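Docs > Aline Hand Gripper > Build Guide > 6. Fitting the pads and first table check

Overview | Parts | Printing | Wiring | Assembly | Table check | Faults

6. Fitting the pads and first table check

This section applies to both grippers of an Aline pair. Complete section 5 (jaw linkage) on each gripper before starting. Allow one evening for the pair if the pads are already cut.

Tools: 2.5 mm hex driver, flat file, isopropyl alcohol, lint-free cloth, steel rule.

6.1 Fitting the finger pads

1. Open the jaws fully and set the trigger lock.
2. File any print ridges off the pad seats. The seat must be flat along its full length. Check with the edge of the rule.
3. Wipe both seats with alcohol and let them dry.
4. Place the pad with the textured face toward the opposite jaw. Press from the root to the tip.
5. Fit the pad screws finger-tight, then give each a quarter turn with the driver.
6. Release the lock and close the jaws on a folded sheet of paper. The paper must be held along the whole pad.

Caution: Do not overtighten the pad screws. The inserts pull out of the printed seat before the screw head shows any sign of strain.

Note: Pads from the first Vustholm batch are 3 mm shorter than the drawing. They can be used, but leave the gap at the root and keep the tip flush.

6.2 Setting the opening

1. Loosen the stop screw on the linkage plate.
2. Open the jaws until the distance between pad tips is 112 mm.
3. Tighten the stop screw and work the trigger a few times.
4. Measure again. If the opening has moved, fit the thicker washer from bag 9 and repeat.

Set the second gripper to match the first. A mismatch inside a pair is harder to correct later than an error shared by both. Nayara Evangelista's jig (see Downloads, Prinudov folder) holds both grippers side by side for this step.

6.3 Table check

The check is done by hand at an ordinary table, with household objects. Two people make it easier on the first attempt – one to work the grippers, one to note faults.

1. Set a utensil caddy on the table within easy reach. Load it with pieces of different shapes and surfaces.
2. Hold one gripper in each hand. Keep the second clear of the caddy until step 5.
3. Bring the first gripper over the caddy with the jaws fully open.

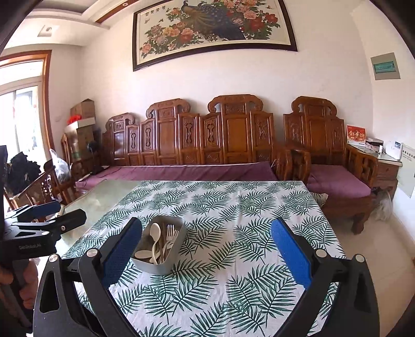
Fig. 6-4. Jaws open at the caddy: spoons, fork and chopsticks loaded.

4. Close on one piece and lift it straight up. Start with a spoon, then a fork, then a single chopstick.
5. Pass the piece to the second gripper and lay it on the table.
6. Return each piece to the caddy and repeat with the grippers swapped.

If a chopstick rolls between the pads, the jaws are not parallel. Go back to 5.7. If a smooth spoon handle slips, clean the pads again before changing any setting.

Caution: Use a light trigger pull on ceramic pieces. The linkage multiplies hand force, and a chipped edge will cut the pads.

Record the result for each gripper on the build sheet. Continue with section 7, Cable routing.

Section maintained by Gus Kasprzak. Pad drawing revised in November.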